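Home Movie Night: Tips for Storing, Cleaning and Playing Discs

Updated 21 Mar 2023

If you still watch films on disc, most of the trouble comes down to dust, fingerprints and bad storage. These tips cover DVDs and Blu-rays, the player, and the room you watch in. Skip to whatever you need.

Sorting the shelf

Take everything off the shelf before you decide on an order. Sorting in place always ends with a stack on the floor and two half-filled rows.

Alphabetical by title is the easiest order for a household where more than one person puts things back. Ordering by director looks good, but guests can't find anything and neither can children. If you have a lot of foreign-language films, pick either the original title or the English one and stick with it. Ignore "A", "An" and "The", and do the same with "Le", "La" and "Il".

Box sets go on the bottom shelf. They are heavy and they are odd sizes. A set with a slipcover needs a little slack on each side or the cardboard tears at the corners when you pull it out.

Our own shelves hold 328 films, and the list lives in a plain spreadsheet with title, year, format, running time and shelf number. A sixth column says who has borrowed it. Fill that one in while the person is still standing in the hall.

Cases and sleeves

Replace cracked cases before the hub teeth go. Once the teeth are broken the disc slides around inside and picks up circular scratches, and those are the hard ones for a player to read past.

Standard DVD cases and the slimmer Blu-ray cases are not interchangeable if you want to keep the paper insert. Measure the insert first. We buy Plarby cases in packs of 40 and they have held up, though the clear plastic outer on the last batch was thinner than before.

If space is short, sleeves in a drawer take up far less room. Use sleeves with a soft lining and store them upright, never in a flat pile. Keep the paper inserts behind each disc. A drawer that looks like it will take 1,000 discs gets too heavy to open well before that, so fill it two-thirds full and start another.

Don't stick labels on a disc. The glue shifts in warm weight and warm rooms, and an off-center label makes the disc wobble at speed. Write on the sleeve.

Cleaning a disc

1. Wash and dry your hands.

2. Blow off loose dust with a rubber bulb blower. Canned air works too, but hold the can upright.

3. Hold the disc by its edge and center hole. Wipe with a dry microfiber cloth from the center straight out to the rim. Don't wipe in circles.

4. For fingerprints or anything sticky, dampen the cloth with lukewarm water and one drop of dish soap, and wipe the same way. Rinse with plain water and pat dry with a second cloth.

5. Leave the disc standing in a dish rack for ten minutes before you play it.

Paper towels, T-shirts and glass cleaner all leave marks. Toothpaste is often suggested for scratches. It can help on a DVD that is already unplayable, but keep it off Blu-rays, where the data layer sits very close to the surface and the hard coating doesn't polish well.

For library and thrift store discs, do the full wash every time.

Looking after the player

Give the player room at the top and back. A closed cabinet is fine if you leave the doors open while a film is on. Don't stack it on a receiver, as receivers run hot.

Vacuum the vents twice a year with a brush attachment, player unplugged. We do it in April and again when the heat comes on in the fall.

Lens cleaning discs with small brushes are a gamble. Try one only if several clean discs skip at different points. If one film skips at the same spot each time, the disc is the problem.

A tray that sticks halfway often has a tired belt. On our old Golano the belt was a small loop of rubber under the tray, held by two pulleys, and the swap took 33 minutes including the time spent looking for a dropped screw. Unplug the machine, take a picture of the inside before you touch anything, and put the screws in an egg carton in the order they come out. Rubber that feels gummy should be wiped off the pulleys with rubbing alcohol before the new belt goes on. 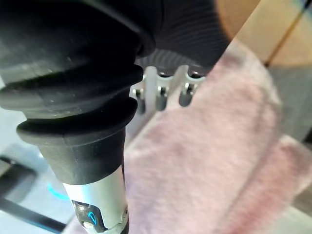 Subtitles and sound

Set the subtitle and audio language once in the player's own menu. Most discs will follow it, and you won't have to go through every film's setup screen.

If the bottom line of the subtitles is missing, the TV is zooming the picture. Look for a setting called "Just Scan", "Screen Fit" or "Full Pixel" and turn it on.

Quiet talk followed by loud music is a common complaint with movie soundtracks on TV speakers. Look for "Night Mode" or "Dynamic Range" in the player's audio menu. Switching the output from surround to stereo also brings the voices up on many sets.

Turn off motion smoothing while you are in the menus. Every brand has its own name for it. If a film looks like a daytime soap – too slick, with everyone gliding – that setting is on.

The room

A lamp behind the TV is easier on the eyes than a dark room. Use a low-watt warm bulb and keep it out of sight from the couch. Ours is a Letlow clip lamp attached to the back of the stand.

Hang curtains so they overlap the window by a hand's width on each side. Light leaks around the edges more than through the cloth.

Popcorn butter is the main source of fingerprints on both discs and remotes. Put a damp cloth on a saucer next to the bowl. Wipe remotes with a barely damp cloth and pull the batteries out first.

Lending

Lend the disc in a spare case and keep the original at home with the insert. Write your phone number inside the spare. When a film comes back, check the disc under a lamp before it goes on the shelf, and play the first few minutes of anything that looks cloudy.

Duplicates and films you won't watch again can go to the library sale. The Yan Street branch takes them at the front desk in a box or bag, cases closed, no loose discs.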